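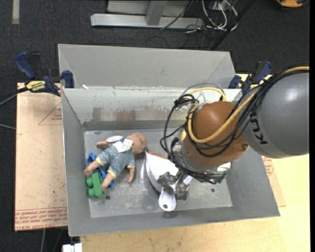 Figure 3. The bin used for the picking demonstrations, with the gripper at the white pan-like object and the doll still on the bin floor.

4.2 What the operators showed the robot

Claims for teaching by remote control tend to rest on the number of demonstrations collected. Ours could be made to sound respectable in the same way: the Iltudgate set holds 1,254 recorded picks. We doubt that the figure says much. When Hamdia Lemma went back through the February recordings, she found that operators had settled early on a small number of favourite grasps and repeated them. Long objects were taken by the thinnest part, and soft ones were left until last. A policy trained on this material learns the habits of the people holding the controller, and it is hard to tell from the success rate whether it has learned anything else.

The objects in Figure 3 show where the trouble lies. A pan-like thing with a handle offers a fairly obvious place to close two fingers. A doll lying face down across other toys does not, and the operators disagreed about it. One went for the clothing, another for an arm, and a third pushed the doll aside first. All three were scored as correct demonstrations. Averaging over them, as the Codelow baseline does, gave a motion that none of the operators would have chosen.

We also tried guiding the arm by hand. This is often described as the more natural method, and for short movements in free space we would not argue. Inside a bin with raised sides it was awkward. The operator had to lean over the rim while keeping the cables at the wrist clear, and the paths came out slower and less even than those made remotely. Of the 100 hand-guided attempts, we discarded 30, mostly for long pauses while the operator changed grip on the arm. Discarding them made the remaining data look better than the method deserves, and we report results both with and without them in Table 2.

The Abella protocol allows each operator 20 practice picks before recording begins. We kept to this so that our numbers could be set beside earlier ones, but the limit seems arbitrary. Two operators were plainly still improving when recording started, and their early picks were never marked as different from their later ones. We suspect the same is true of the Verkidby data, though the release does not give the order of the trials and we could not check.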